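4.3 Recording driving examples in the simulator

This section covers the collection of driving examples from the Distov street map for training the Riedl driving model. Complete the installation in section 2 and the wheel calibration in section 4.2 before you begin. Sessions recorded with an uncalibrated wheel cannot be corrected later.

An example is one drive, from the start marker to the goal marker, stored with the camera images, the steering angle, the pedal positions and the simulator state. A standard batch for this map is 48 examples. Do not mix examples from different maps in one batch.

Before you start

Check that the recording disk has enough free space for the full batch. The recorder stops without saving the current drive if the disk fills up.

Close all other programs that use the graphics card. Dropped images are logged, but the recorder does not pause for them.

Set the simulator clock to fixed step. In variable step, the images and the control values drift apart and the importer will reject the batch.

Starting a batch

1. Start the Tarkthorpe server and wait for the status line to read READY.

2. Open the Mumska recorder and select New Batch. Enter the operator code and the map name. Leave the batch number blank; the recorder assigns it.

3. Load the weather preset CLEAR. The other presets are used for the test batches described in section 6 and must not be used here.

4. Under Traffic, set both Vehicles and Walkers to 0. Traffic is added in the second stage of training.

5. Enter 348 in the Seed field. The seed sets the order of the start points. Two operators who record with the same seed will drive the same routes in the same order, which allows their examples to be compared.

6. Select Preview and step through the start points with the arrow keys. At each one, wait until the trees, signs and building fronts have finished loading. The corner with the stop sign is the reference view for this map. Look for the red sign on its thin pole, the white crosswalk stripes leading toward that corner, and the blue mailbox on the far sidewalk by the columns of the dark office building. If any of these is missing, reload the map.

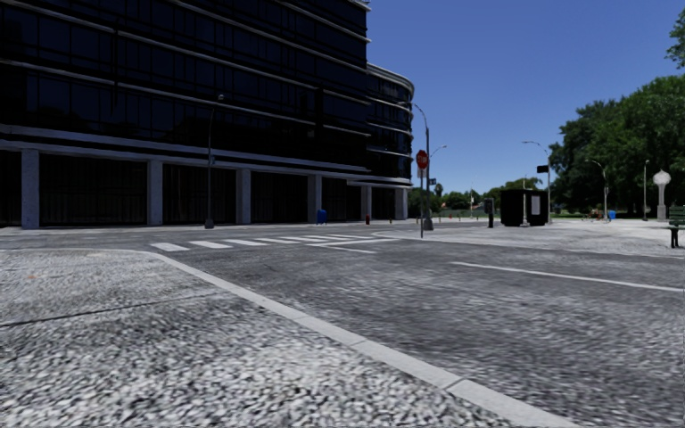 7. Select Arm. The recorder now waits for the first pedal input. Nothing is stored until the pedal is pressed.

8. Drive to the goal marker. Come to a full stop at every stop sign and hold for at least one second of simulator time. Stay in the lane. Do not correct small errors with sharp steering; let the vehicle return to the lane center over a few car lengths.

9. At the goal marker, release the pedals and press S to save or D to discard. The next start point loads by itself.

CAUTION: Pressing D deletes the drive at once. There is no undo.

Which drives to discard

Discard a drive if the vehicle touched a curb, if you missed a stop, or if you were interrupted at the wheel. Keep a drive in which you braked late but stopped correctly. The model needs some uneven driving, and batches that are too smooth give poor results on corners.

NOTE: If you discard more than 9 drives in one batch, end the session and repeat the wheel calibration.

Closing the batch

10. Select Close Batch. The recorder checks the time stamps and writes a summary file next to the data.

11. Open the summary and compare the number of saved drives with the batch size. Missing drives can be added with Resume Batch until the batch has been uploaded.

12. Select Upload. Keep the local copy until the importer reports ACCEPTED.

The Distov training set held 2,274 accepted examples at the June release. Requests for changes to the route list go to Mechthild Danzer, with the batch number and the start point given in the subject line.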